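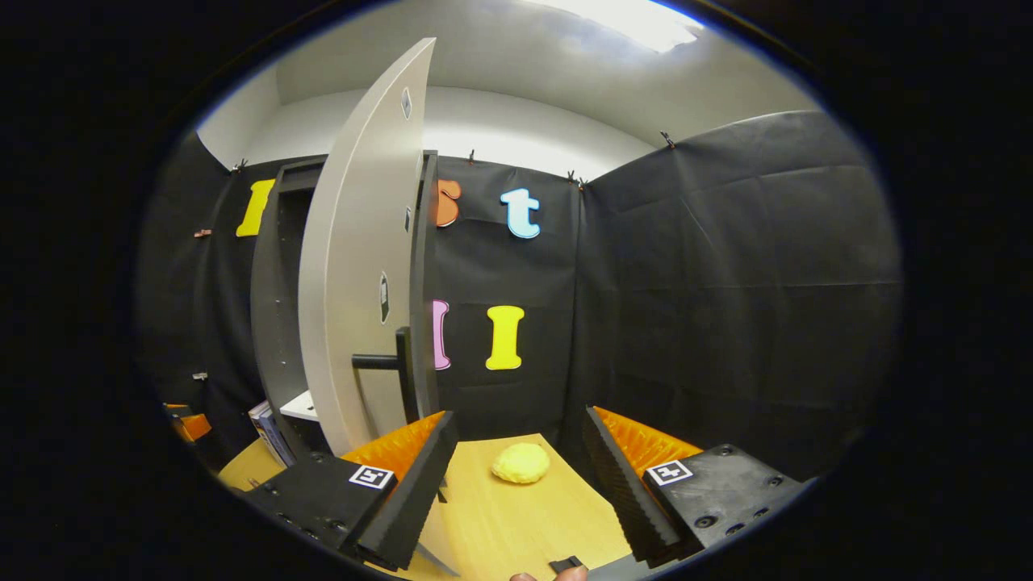 The planner said no for the third time that night. Åsmund Lunde read the log again, slowly, as he read everything in English.

"It wants to wait 40 milliseconds before it closes," he said. "I did not write this wait."

Chelsea Dawber rolled her chair over. "Who did?"

He opened the history. The line had come in June, from Nektarios, with one word as a comment: Patience.

Nektarios had left for Denton in the summer. Åsmund deleted the line and ran the 20 replays. The fingers closed too early in almost all of them. He put the line back and ran them again, and Chelsea stopped eating her sandwich to watch the numbers.

"Leave it," she said.

He left it. Under the old comment he typed his own name, and then he went to find his coat.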